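fovcombe-grippers: README

I put this set together because I wanted to know how much the fingers matter when everything else stays put. Same two arms, same table, same controller, two gripper models. I'd been going back and forth on it for months, and running both in simulation seemed cheaper than arguing with myself.

What you get

There are 2244 episodes in all, every one simulated. Each folder is named for the gripper: "brerncombe" is the short stubby pair and "pisex" is the longer one with the softer pads. Episodes run at most 600 steps, and anything that hits the limit gets marked as a timeout. I kept the timeouts in, so filter them out if you only want clean runs.

The task is fruit onto a tray. Start positions get shuffled every time, and the tray gets a little random twist too. Bananas are way harder than I expected! The stubby fingers like to pinch one end and swing the whole thing around - fun to watch, awful for the success rate.

Controller notes

I used the Lefèvre controller with its stock settings, apart from grip force, which I turned down to 60 percent for both models. At full force the citrus shot out sideways. Both arms are live the whole time, so one can be busy with the tray while the other goes after the fruit. 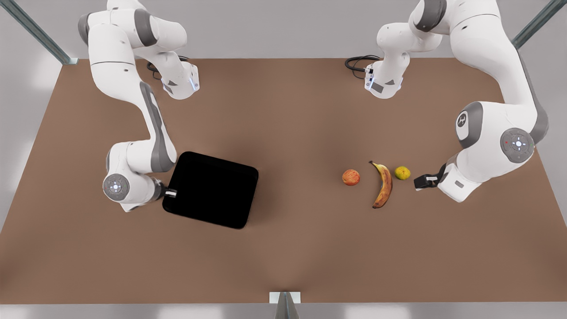
Contact settings made a bigger difference than I'd like. If you change the pad friction, please rerun both folders, or the comparison stops meaning much. I got burned by that in the first version and had to toss a whole batch.

Known problems

The cables don't collide with anything, so ignore them. A few of the pisex episodes have a jump in the wrist angle right at the start - still hunting that one, and I hope to have a fix up in December.

Last updated Nov 18, 2024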